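Knitters of Pistville Send Off Their Biggest Batch of Chemo Caps Yet

May 15, 2024

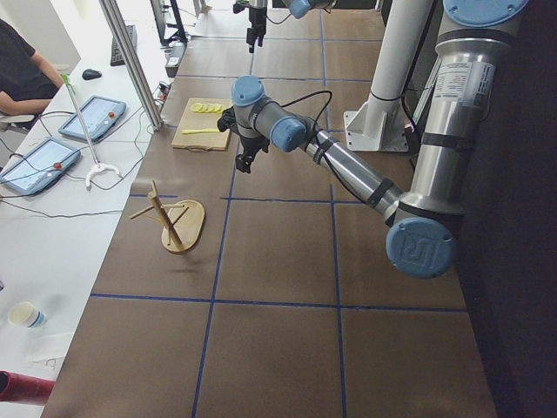

It started, as these things so often do, with one ball of yarn too many and a long winter. The hat knitting circle that meets at the Pistville library packed up its spring delivery this week, and when the last box was taped shut there were 60 soft caps inside, every one of them headed to the cancer center at Traltmont, where people who have lost their hair during treatment can take one home at no charge.

That is the most the group has ever sent in one go. Last spring's delivery came to 51, which everybody thought was a pretty fine showing at the time (and it was!), so you can imagine the smiles around the room on Monday evening when the new total was read out and somebody went looking for the good cookies.

The circle has been at it for nine years now. In the beginning there were only two knitters, both of whom had sat beside a family member through a long course of chemotherapy and had learned how cold a bare head can get, even indoors, even in the middle of summer. They had also learned that a lot of store-bought hats have a thick seam right across the crown, and a tender scalp feels every bit of it. So they worked out a pattern of their own, knitted in the round from the brim up, with a wide soft band that can be folded over the ears or pulled down low at the back of the neck.

The circle calls the pattern the Bellell, after the street where the two of them first met to knit, and it is still the one most members reach for. Copies are kept at the library's front desk and you are welcome to take one, whether or not you ever plan to come to a meeting. Beginners generally manage a Bellell in a couple of weeks of evenings, and the faster hands in the group can turn one out over a weekend with a ball game on in the background.

Yarn is always the big question. Wool is warm and lovely to work with, but it can be scratchy on skin that is already sore, so the group asks for cotton, bamboo or a very soft acrylic that can go through the washing machine without any fuss. Much of this year's supply came from Kvaran, the yarn shop on Main Street, which set a basket by the register in the fall and invited customers to drop in their leftover skeins. The basket filled up again and again - some weeks it had to be emptied before Saturday - and it explains why this batch is such a cheerful jumble of colors. There are plain grays and navy blues for those who like to keep things quiet, and there are also stripes, a good deal of yellow, and one cap in a shade of orange that can only be called brave.

Each cap goes out freshly washed in unscented soap, folded into a paper bag, with a small tag giving the fiber and the washing directions. A few knitters like to tuck in a handwritten note as well. Over the years some notes have come back the other way, and they are kept in a binder that gets passed around when a new member joins. One woman wrote that she wore her cap to bed every night for a whole winter and then went on wearing it after her hair grew in, simply because she had gotten so fond of it.

The next delivery is planned for September, and the circle would be very happy to have more hands before then. Meetings are on Monday evenings in the library's downstairs room, needles and yarn are there to borrow, and crocheters are every bit as welcome as knitters. If meetings aren't your thing, finished caps can be left at the library desk or at Kvaran during regular hours. The group is especially short of larger sizes and of children's caps, and please, if you can, leave off the pompoms on anything meant for sleeping in.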